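About us

Hello, and thanks for clicking on the page that most people skip! I'm Leonie Costigan, and together with my sister Kylie I run Clakgate. We write house rules for robots that handle laundry and clothing. When a machine is going to pick up, fold, stack or carry things that people wear, somebody has to decide how it ought to behave, and then write that down in words the night shift can read. That's our job.

We started out as two people and one kitchen table in Borkau. Kylie had spent years running the linen room of a big hotel, and I'd been writing safety instructions for packing machinery (very dull, very well paid, I don't miss it). She rang me one November evening to complain about a manual she'd been handed. It had 38 pages on the arm and one line on the cloth, and the line said "suitable textiles only". We were still on the phone at midnight. The first version of our handbook came out of that call, and a fair bit of the grumbling is still in it if you know where to look.

What we do all day

Most of our time goes on watching. A customer sends us a task, say sorting sports kit for a club, and before we write a single rule we set it up in our workroom and go through it slowly, over and over, with the gripper doing the work and one of us standing by with a notebook. We use soft furniture as well as proper tables, as a lot of real sorting gets done on whatever flat thing is nearest. Kylie calls this "the boring half". I love it. You find out so much from watching two fingers come down over a heap of cloth, and very little of it is what the brochure told you to expect. 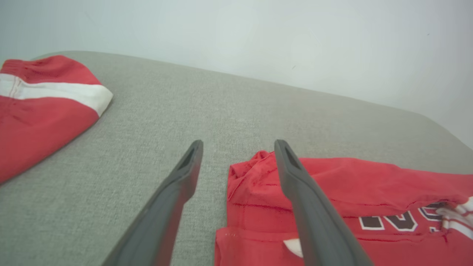
The handbook itself is now in its sixth edition and has 200 rules in it, which sounds like a lot until you see how short they are. We have a limit. If a rule won't fit on a card you can hold in one hand, it gets split or it gets thrown out. Every rule says who does it, when they do it and what they do if it goes wrong. We don't allow "where appropriate". We don't allow "as required" either, and Harpreet will hunt you down if you try to sneak one past him.

A few of the ones we get asked about most:

Fingers closed when travelling. A gripper that isn't holding anything keeps its fingers together until it's ready to pick. Open tips catch on loops, drawstrings and collars.

Clear the pockets first, by hand. We've argued this one with three different suppliers and we're not budging.

One pick, one look. After every lift, the operator or the system checks how many things came up before anything moves sideways. Kit that has been stored folded likes to cling to its neighbour.

Leave a landing strip. There must be bare surface beside every pile, wide enough for the closed fingers to come down on without touching cloth.

Hands off means hands off. If a person reaches in, the arm stops and stays stopped until that same person says go. It doesn't restart on a timer.

Names and numbers are personal. Printed shirts get treated as belongings, so pictures taken while sorting are kept only as long as the customer agreed to in writing.

You're welcome to pinch any of these for your own place. We'd far rather they were used than admired, and if you improve one, please write and tell us!

How a rule gets in

Anyone in the team can propose one, and so can any customer. It goes up on the wall in pencil. Then we try to break it, and this is where the shouting happens. Corey Fairweather is our chief breaker. He came to us from Gilchrist, where he looked after the folding lines, and he has a real gift for finding the one sleeve that makes a sensible rule look silly. If Corey can't break it in a week, it gets typed up and trialled by a customer for a month before it goes in the book. 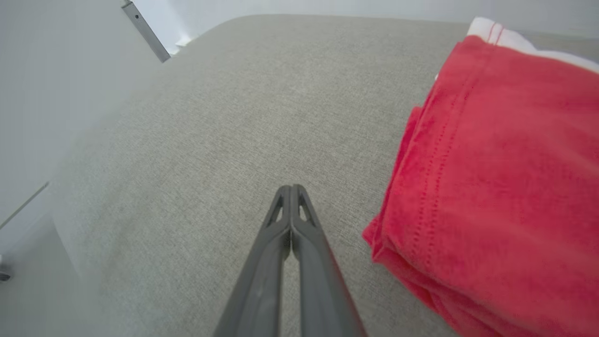
The landing strip rule nearly didn't make it, and I'll own up to being the one who was against it. I thought it wasted space, and on a small table I still think it's a squeeze. Kylie won me over by laying a job out the way she wanted it, with the red cloth folded over to one side and plain grey fabric left clear next to it, so the closed tips had a place to point at that wasn't somebody's washing. I grumbled, went and made the tea, and wrote the card myself that afternoon. It has since been reworded twice — once for left-handed layouts and once after a very long email from Virkenen, who were right.

Who we are

Leonie Costigan (me). I write the rules, answer the post and do the training days. If you've had a card from us with a joke in the corner, sorry.

Kylie Costigan. Runs the workroom. Can tell you what most fabrics will do before they do it.

Harpreet Perron. Our editor, and the reason the sixth edition is shorter than the fifth.

Corey Fairweather. Testing and trials, plus site visits if you ask nicely and there's parking.

Karla Villalobos. Joined us last to look after customers once the handbook has landed. She goes back after six weeks to see which rules are being followed and which have been quietly stuck behind the radiator. Her notes are the first thing we read when we start a new edition.

Working with us

We're happy to talk to laundries, clubs, care homes, schools and anyone building the machines themselves. We don't sell robots and we don't take commission from people who do, so if we think you'd be better off with a decent trolley and another pair of hands, we'll say so. First chats are free and usually run over. Training days are for up to 12 people, at your place or in our workroom in Borkau, and we bring the cards. You bring the laundry, please, and make it the awkward stuff.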